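El mercadillo textil de Fluscombe estrena edición de invierno y ya roza el lleno

14 dic 2024

¡Vuelven las mantas, los edredones y las colchas de toda la vida! El mercadillo de segunda mano de Fluscombe, que hasta ahora solo se montaba en mayo, tiene por fin su edición de invierno, dedicada por completo a la ropa de cama y a la lencería de hogar. La nave Rudar abrió las puertas a las diez y a media mañana ya costaba avanzar por el pasillo central, con gente cargada hasta la barbilla de fundas nórdicas y una cola larguísima en la mesa de los retales.

La organización ha repartido 71 puestos, casi todos de particulares, y calcula que por la nave pasaron alrededor de 700 personas en las primeras tres horas. Hay colchas de ganchillo, sábanas de hilo con iniciales bordadas, cojines de todos los tamaños y un rincón entero de fundas de colchón acolchadas, que se están vendiendo a un ritmo tremendo (quien quiera una de matrimonio, que madrugue mañana).

Una de las novedades más celebradas es el taller de remiendos de la casa Alaoui, que trae cuatro máquinas de coser y enseña a rematar bordes, cambiar cremalleras y convertir una sábana gastada en bolsas para la compra. Las 62 plazas de la mañana se agotaron enseguida y se ha abierto otro turno a las seis de la tarde. Al fondo, la lavandería Fellano explica cómo lavar un edredón de plumas en casa sin que se apelmace, con demostración incluida y un truco con pelotas de tenis que arrancó aplausos.

También se puede donar. Las piezas en buen estado se recogen en la entrada lateral, dobladas y a ser posible con la talla apuntada en un papel. Los precios son de risa: hay fundas de almohada desde un euro y las mantas de lana rara vez pasan de quince. El mercadillo sigue mañana de diez a ocho, con entrada libre, y el sorteo del edredón de retales será a las siete.
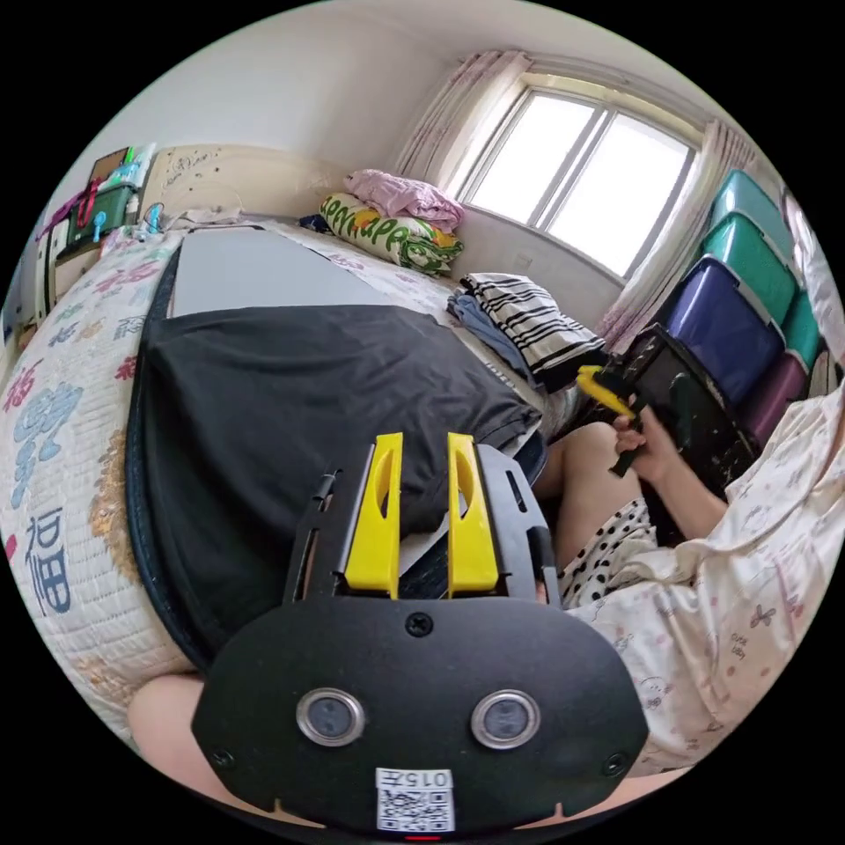
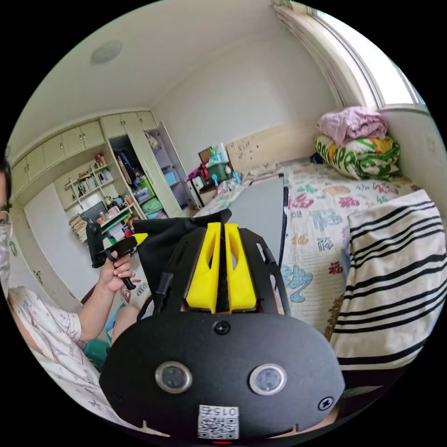

Perla Varela cuenta que se llevó dos colchas y una manta de cuadros y que volverá mañana a por cojines, aunque pide que el año que viene pongan algún probador de colchones, o por lo menos una cama montada, porque con las medidas escritas a mano en una etiqueta «una nunca sabe si eso es de noventa o de ciento cinco».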